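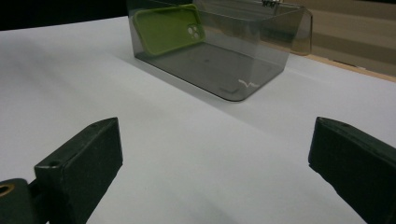 Tu asked us before we had even listed the thing whether a smoke-tinted box is any more use than a shoebox with the lid off, and whether anyone has ever needed a special place to put a phone case. Fair questions. We sell the Plenix open box and we still don't have a grand answer to the second one.

Home Storage Desk Phone Cases Returns Contact

Plenix Open Box, smoke gray
Stock no. 118

What you get is a rectangular, see-through plastic box with rounded corners, no lid and a gray tint. The maker's leaflet calls it a "display organizer." We'd call it a box. You can see what's in it without picking it up, and that is most of what you're paying for.

The leaflet also says the tint "hides everyday marks." We don't buy that. It may hide dust for a day or two. Scratches and scribbles show on the walls much as they would on clear plastic, and if yours lives next to keys it will pick some up. Wipe it with a soft damp cloth and leave the kitchen scourer out of it.

Bright things keep their color fairly well behind the gray. Dark things don't. A black cable at the bottom of this box, in a dim hallway, is a black cable you'll be feeling around for. If that's what you own most of, buy a plain clear one from somebody and save yourself the bother.
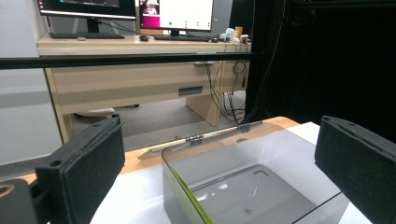 Open box in smoke gray, with a bright green edge along one side.

Where to put it: a desk, a shelf, the table by the door. We had one at the Julcombe shop counter through August and it filled up with receipts, as every open container on a counter does. The Weresthorpe shop kept theirs for returned cases only, which worked better, mainly since they told everyone to leave it alone.

A case stored by itself will lean against the end. A handful of them will slide over each other. There are no dividers in the pack and the leaflet's talk of "sorting by model" is wishful. Cut a piece of card if you want sections.

Stacking: the leaflet says you can. We say try it empty first. With no lid, the upper box is sitting on a rim and whatever is sticking up out of the lower one.

Phone case, lime green
Stock no. 67

Sold separately, and people do ask for the two together. It's a loud green. The leaflet says "fresh." Look at it in daylight before you decide, and check that the openings match your phone, camera included. Makers move the camera every time they bring out a new model and a near fit is no fit at all.
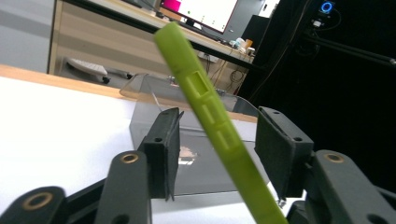 Lime green, seen along a narrow side with its cutouts.

We won't promise what any case will do when you drop your phone down a flight of stairs. We haven't tested that, and we're wary of anybody who gives you a number for it.

Returns on either item within 7 days, unused, to Julcombe or Weresthorpe. Limit of 2 boxes per order while stock is short.

Page last changed 09/01/2018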